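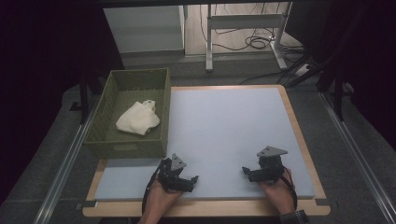 **Rosine Masson**

My Wustari handset no longer sends picture messages over the Trestholm network. Calls and plain text messages are unaffected. The fault began after the September software update. Which settings should be checked before I request a replacement SIM card?

**Lautaro Henríquez**

Please confirm that mobile data is enabled, then open Access Points and select Reset to Default. Restart the handset and allow up to 20 minutes for the network to send the new settings.
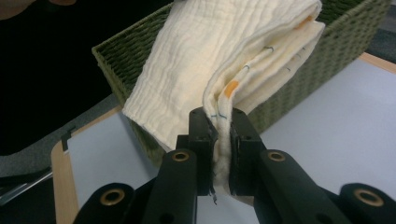
*Cream cloth with orange and blue marks, green basket*

**Áine Fitzgerald**

Mine did the same. Replacing the SIM card made no difference.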